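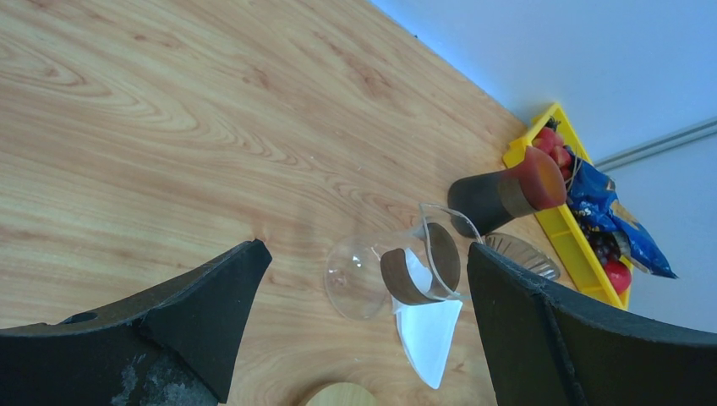
A yellow basket with fruit and a blue packet on a wooden tabletop.

About Trellero

Trellero makes wood tabletops and fills snack baskets. People usually know us for one or the other, and are sometimes surprised to find both under the same roof. The tables came first.

Rosalba Ferraro started the company in a rented garage, building tables for small offices and break rooms. She had worked in a furniture shop for years and wanted to make plain tables that were the right size for the rooms people had. One of her first customers, an accounting office, asked if she knew anyone who could keep the new table stocked with something to eat. She bought a few plastic baskets, filled them with fruit, and dropped them off on her way to the lumber yard. Other customers asked for the same thing. That was the start of the basket side of the business.

We now have 20 employees and work out of a single building on Fahy Road. The wood shop is in the back. The packing room is in the front, next to the loading door.

The tables

We use light-colored wood and we leave the grain showing. Knots stay in if they are sound. If a board has a darker streak or a wide arched pattern in it, we try to place it where it will be seen, usually toward the middle of the top. Customers who want a very even surface should tell us when they order so we can set boards aside. This adds to the lead time.

Our standard break room table is called the Pillel. It comes in three lengths and one height. We also make a narrow version that goes against a wall, which a lot of schools order for hallways and front offices. Replacement tops are available for any Pillel we have sold, including the early ones with the old leg brackets. Please measure the distance between the bracket holes before you call.

Tops are finished with a clear coat that can be wiped down with a damp cloth and a little dish soap. Do not use scouring pads. Small scratches can be sanded out by hand, and we will send you a refinishing kit at cost.

The baskets

A regular basket holds fresh fruit and some packaged snacks. The fruit changes during the year. Apples and grapes are in most of our baskets from September on. Grapes are packed in bunches, and we go through them by hand before they go in. Chips and crackers are packed last so they don't get crushed.

The baskets themselves are plastic, long and narrow, and they belong to us. We pick up the empty one when we bring the full one. They get washed, dried on racks, and put back on the shelf. We tried cardboard trays for a while and went back to plastic because the trays got soft under the fruit.

We deliver to 389 workplaces and schools. Most get one basket a week. Some of the larger offices get one for each floor. Our vans leave at 6 in the morning and most stops are done before lunch.

If someone in your office has a food allergy, put it on the order form. We can do fruit-only baskets for the whole account at no extra charge. We do not offer sealed nut-free packing, and we would rather say so up front.

Panditz

In our ninth year we took over Panditz, a two-person company that repaired office chairs and tables. Both of its owners still work here. Panditz handles all of our repair work and will also look at furniture we didn't make, as long as it is wood. The name is still on the van and on the repair tickets, so if you get a bill from Panditz, it is from us.

Last year the repair bench finished 584 jobs. Most were loose legs, water rings, and edges that had been hit by chairs.

Visiting

The shop is open to visitors in the afternoon. There is a sample table near the front counter in each length, along with finish samples you can take home. Parking is on the side of the building. The front lot is for the vans.

If you are picking up a table, bring blankets and someone to help you carry it. We can load it, but we can't tie it down for you.

For basket orders and changes, call the packing room before noon. For tables and repairs, ask for the shop. Rosalba still does the estimates for custom sizes and will usually call you back the same day.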